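朱德赛德市公共图书馆启动馆藏整理与亲子阅览区更新工作

2026年6月，朱德赛德（Judside）市公共图书馆发布通告，宣布即日起分阶段开展馆藏整理及亲子阅览区更新工作。工作期间，主馆正常开放，部分区域的开放时间和服务方式将作相应调整。

通告指出，此次更新依据图书馆4月完成的读者意见征集结果制定。征集活动共收到有效问卷557份，意见主要集中在儿童图书排架不便查找、家长陪读座位不足、还书高峰时段等候时间较长等方面。图书馆在汇总意见后，对主馆一层的功能分区重新作了规划，并于同月将方案张贴在主馆大厅，供读者查阅。

按照规划，亲子阅览区将由原来的主馆一层东侧迁至南侧，与期刊阅览区对调位置。南侧采光条件较好，且邻近无障碍出入口，便于携带婴儿车的家庭进出。迁移后的亲子阅览区将按年龄段分为两个部分，学龄前儿童读物与小学低年级读物分别排架，书架侧面加贴大字标签。朗读活动仍在阅览区内举行，活动期间其他座位照常使用。

馆藏整理方面，图书馆将对1813册儿童图书逐册核查，内容包括书页缺损、装订松脱、条码失效及目录信息错误。可以修补的图书送交馆内装订室处理，修补完成后重新上架；破损严重、不宜继续外借的图书将按馆藏管理规定办理注销手续。同一书目有多个版本的，优先保留印刷清晰、译文完整的版本。

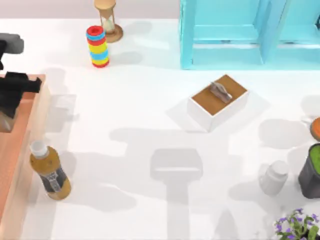
整理期间，处于核查状态的图书在检索系统中显示为“暂不外借”。读者如有需要，可在系统内登记预约，待图书重新上架后，由图书馆以短信或电子邮件方式通知领取。预约图书保留期限不变，逾期未领取的，依次转给下一位预约读者。

为减少更新工作对读者的影响，图书馆同时调整了分馆服务。里维路上的达利（Daly）分馆自通告发布之日起延长晚间开放时间，并增设儿童图书临时借阅点。鲁塞尔（Rusel）分馆承接原定在主馆举办的朗读活动，活动场次与内容保持不变，已报名的家庭无须重新登记。两处分馆均可办理主馆图书的归还手续，归还日期以分馆受理时间为准。

书架调整和标签制作由希文比（Hivinby）家具公司承担。根据双方签订的协议，施工安排在闭馆后进行，搬运通道与读者通道分开设置。新书架安装完毕后，须经图书馆后勤部门检查验收，验收内容包括书架固定情况、边角处理和层板承重。未通过验收的部分，由施工方负责整改，整改完成前不得摆放图书。

在借阅规则方面，图书馆对儿童读者证作出两项修改。其一，儿童读者证的借阅期限内可续借2次，续借手续可在服务台或网上办理，已有其他读者预约的图书除外。其二，更新工作期间，凡在主馆借出的儿童图书，逾期90天以内归还的，免收逾期费用；遗失或严重损坏的图书，仍按现行办法赔偿。上述修改适用于所有持有效证件的儿童读者，无须另行申请。

通告还对图书捐赠事宜作了说明。由于库房需用于存放待核查图书，主馆暂停接收零散捐赠，达利分馆继续受理，但每次捐赠须事先预约。捐赠图书应保持内容完整、页面清洁，教辅材料、过期期刊及已书写的练习册不在接收范围之内。图书馆对捐赠图书有权决定入藏、转赠或退回，入藏图书将在书目信息中注明捐赠来源。

关于工作进度，图书馆表示，馆藏核查与阅览区迁移将同步推进。核查工作按书架顺序进行，每完成一个排架单元，相应图书即恢复外借，不待全部工作结束后统一开放。期刊阅览区在对调期间暂停提供座位，现刊移至二层报纸阅览区陈列，过刊需在服务台填写调阅单后领取。

图书馆提醒读者，主馆一层东侧入口在搬运期间临时关闭，读者请由南侧或北侧入口进出。自助还书设备移至北侧入口旁，全天可用。携带儿童到馆的家长，请遵守现场指示标志，勿进入围挡区域。

更新工作的经费列入图书馆年度预算，有关支出将在年度报告中公布。各阶段的开放安排、停借书目范围及活动地点变更，均以图书馆网站和各馆公告栏发布的信息为准。读者对更新工作有意见或建议的，可向主馆服务台提交书面材料，也可通过网站读者留言栏目反映，图书馆将在受理后予以答复。

（朱德赛德市公共图书馆办公室供稿）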